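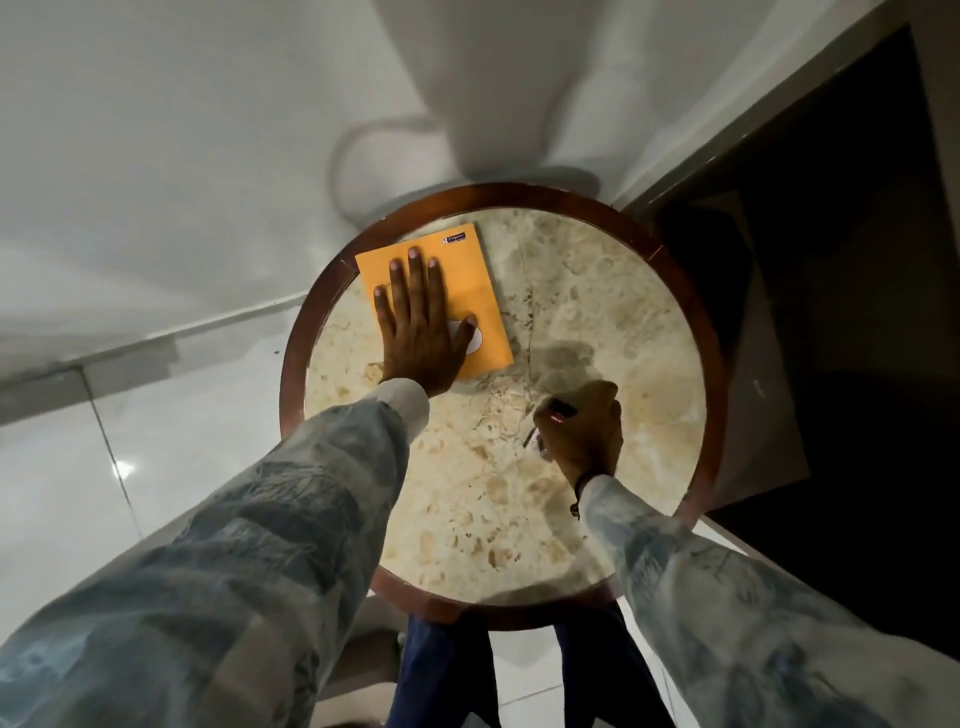
Round side table, cream top, dark wood rim

Dark patch on a stone table top: stain, etch or damage?

Martim Seixas
Posted in Cluria Help > Furniture > Stone and tile

Round side table, bought used. The top is cream and beige with a lot of natural mottling, set into a dark reddish-brown wood rim. There is a gray-brown patch next to a thin dark line that branches toward the middle. I can't tell if the line is a vein or a crack. The seller called the top marble but had no paperwork.

Done so far: wiped with warm water and dish soap, dried with a cotton towel, left alone for 3 days. No change in the patch. A fingernail dragged across the line does not catch. The surface has a low shine with no dull spot over the patch that I can detect under a flashlight held low.

I have a tub of Boltthorpe stone poultice left over from a window sill. Before I open it I would like to know:
- how to confirm the top is real stone
- how to tell a stain from an etch
- how to keep the poultice off the wood
The finish on the rim is worn in places and I do not want to strip what remains.

Leite
286 replies in this section

Identify the material first. Poultice on a printed or resin top does nothing useful and can haze the surface.

Unscrew or lift the top if the construction allows it and look at the underside. Natural marble is usually sawn and unpolished below, and large veins often continue through the edge. A printed top has a plain backing. If the top is captive in the rim, find an out-of-sight spot close to the wood and put one drop of white vinegar on it for ten seconds. Calcite fizzes slightly and leaves a dull point. This is a destructive test, so keep it to one drop and rinse right away.

Stain or etch: an etch is a loss of polish. It looks lighter or duller at a low angle and does not darken the stone. A stain changes the color and leaves the shine alone. By your description you have a stain, or moisture that entered along the line. Moisture can take weeks to leave a thick slab. I would wait two more weeks with nothing standing on it, in a room with normal heating, before using any chemistry.

If it is still there:
1. Mask the wood with low-tack painter's tape, pressed down with a plastic card. On worn finish, test the tape on a short length first and pull it back slowly.
2. Wet the patch with distilled water.
3. Spread the paste 1/4 inch thick, going a little past the edge of the patch.
4. Cover with plastic wrap, tape the wrap to the stone, leave 24 hours.
5. Remove the wrap and let the paste dry completely. Lift it with a plastic scraper.
6. Rinse, dry, and wait a day before judging the color.

Up to 4 rounds is normal for an old organic stain. If nothing has moved after two, it is probably rust or part of the stone. 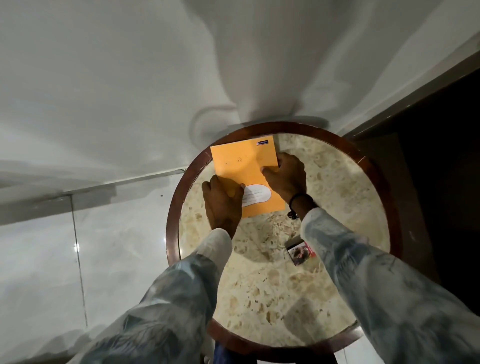

grerkden_shop

Just seal it. I had the same thing on a counter and after sealer you don't notice. Took 15 minutes.

Leite

Do not seal over a patch that may be damp. A penetrating sealer slows drying and makes later poultice work harder. Seal after the color is stable, two thin coats, excess wiped off before it dries.

Martim Seixas

The top is captive, so I used the vinegar drop near the rim. It fizzed. Leaving the table clear for two weeks, then the poultice.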